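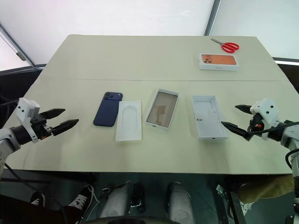 Two-armed robots that pack phones into retail boxes now have a rulebook of their own, and it is a surprisingly good read! The Sullow guide to bench packing came out in February and runs to 58 short rules, all written in plain words for the people who set up the table each morning.

Settimio Bianchini of Tornetti wrote most of it, drawing on notes from 1,803 packing runs. The part getting the most attention is the one on layout. Box base, lid, tray and phone should each have clear space on every side before the arms start, so that a gripper never has to squeeze between two items. Scissors and other sharp tools go well away from the row being worked on -- or off the table altogether if they aren't needed for the job.

There is also a lovely clear section on people. Hands stay out until both arms have stopped, cables are checked at the wrist at the start of every shift, and anyone at all may press the stop button without asking first. Gripper fingers get a look for wear every 200 boxes and are swapped at 2,000, worn or not.

"We wanted something you could pin up and use the same afternoon," Bianchini said. "The old version was all diagrams and no sense."

Farhad Dehghan, who runs the benches at Monberg, has been trying the draft since it was half this length. He likes the layout rules best but would like more on lids, which he says still cause most of his stoppages. A second edition is already being planned, and comments are open until the end of the summer.

Contact the newsdesk | © Vasić Bench News | Back to top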